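3.2 Keeping the two-arm cell in shape

I'll be frank about how we look after Skimby, our two-arm tabletop cell, since most papers skip this part and I always wish they didn't! Jaruwan Nilsuwan and I share the upkeep. Before each session we park the arms with the grippers facing each other and a gap of open table between them (Figure 2), then check that the fingertips line up by eye. If one side looks off, we loosen the printed mount, nudge it, and tighten it again.

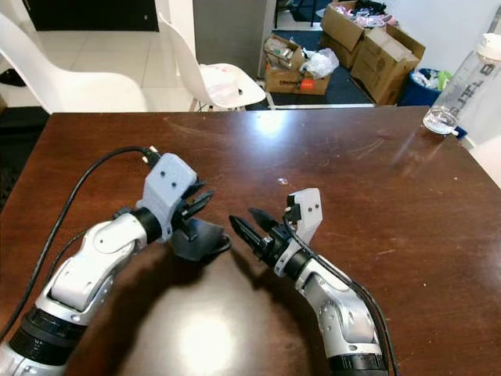 Cables gave us far more grief than the motors ever did. Each gripper has its own black cable coming off the gray mount, and over 3,715 logged episodes we swapped 3 of them, all for worn connectors – the kind of fault that shows up as a gripper freezing for up to 2 seconds and then carrying on as if nothing had happened. We now leave a loose loop near the wrist, and that helped a lot.

Figure 2. Skimby with both arms in the facing pose used for the fingertip check.

The mounts are our own prints, the Wiltorum pattern with slightly thicker walls. Adom Korletey reprinted the pair after episode 119, when a hairline crack opened beside a screw hole. We redo the hand-eye calibration after any mount change, even a tiny one, and the new values go into the log with the date. Section 3.3 covers that routine.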